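Progress report, second period
Project Mitasar: learning to write and wipe on flat surfaces
Prepared by Leen Rizk for Samira Masri, Brallia program office
07/06/2018

In this period we worked mostly on the second part of the plan, where the arm must remove one letter and leave its neighbors untouched. The first part, pressing with constant force on a board that is not perfectly level, is finished and was described in the previous report.

We changed the method in one important point. Before, the controller received a full path for the tool, computed from the camera image. Small errors in the height of the board made the contact too strong or too weak. Now the learned policy gives only short steps, and a separate force loop corrects the height 250 times per second. The policy was trained on 232 demonstrations made by hand guiding, and on 2,000 short runs in simulation.

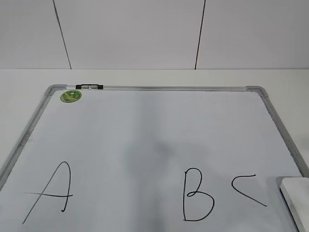 The letters are written by different members of the team, with different size and slant, and we do not correct them. This makes the task harder, but we think the result is more useful. The fixed camera gives one view before each trial, and the shadows on the board are still a problem for the segmentation step - a soft gray area is sometimes taken as ink that was not fully removed.

We made 40 trials with the new method. In 31 of them the chosen letter was removed and the others stayed readable. With the old method it was 18 from the same number. Most of the failures came at the start of the contact, when the tool touches the board at an angle.

For the next period we plan:
- to train the segmentation again with changing light
- to repeat the trials with the softer pad from Skurkitz
- to send a first draft of the paper in November

The spending follows the plan. We ask only to move the remaining travel money to the purchase of a second force sensor.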